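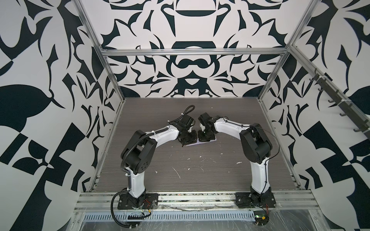 Somebody in the last group asked why the cell rules are longer than the robot manual, and whether a two-arm setup this size needs rules at all. Fair question. Short answer: small arms still pinch, and most of our lost hours came from cables and dirty tables, not from the arms.

Notes for session 2, two-arm cells. Read before you touch anything. Rev. 2025-09-17.

## 1. Before power

- Walk round the cell. Mounting plates tight on the front rail? Push each one by hand.
- Cables: every run clipped along the link, with a loop left at the joint. Too short = pulled connector. Too long = snags on the other arm.
- Loose boards and connectors near the front: find out what they feed. If you don't know, ask. Do not unplug to see what happens.
- Wipe the table. Residue and specks count. Brush out the rail grooves too, old wire ends live in there.
- Hooks on the side rail stay empty during a run.

## 2. Shared space

The middle of the table belongs to both arms, so it gets its own rules (the Brundon sheet calls this the "overlap zone", same thing).

- One arm moves in first, the second waits for its go. Both at once only after a slow pass with no part.
- Slow pass = 30 percent speed. Every time the program changes, even one waypoint.
- Flat thin parts (paper, cloth): teach the fingertip height on the bare table first, then with the part. Pressing down hard on a sheet means pressing down hard on the table.
- Hands out. Part slipped? Stop, wait for both arms to be still, then reach in.

An indicator light tells you a unit has power. It does not tell you it is safe. This was the most common wrong answer last October.

## 3. Background and walls

Don't change the wall covering or move it, even a corner peeling. Report it. Recordings made against diferent walls go in separate folders, label them.

## 4. Logging

Log sheet is the Jokimska form, one per run. Fill in:

1. cell, program version, who ran it
2. table wiped y/n
3. stops, with a reason for each ("it stopped" is not a reason)
4. anything you tightened or re-clipped

The Doležal set we use in the lab has 3,584 runs. Roughly 200 had to be thrown out for missing log lines. Boring way to lose data.

## 5. Standards, very quick

ISO 10218 covers industrial robots, part 1 the robot, part 2 the application and cell. Risk assessment first, and teh assessment is for the whole cell incl. gripper and part. Swap a gripper, do it again.

For next time: do a one-page risk assessment for the Skaltholm cell, overlap zone only. Hand in on paper. Bring the log from your own run as well.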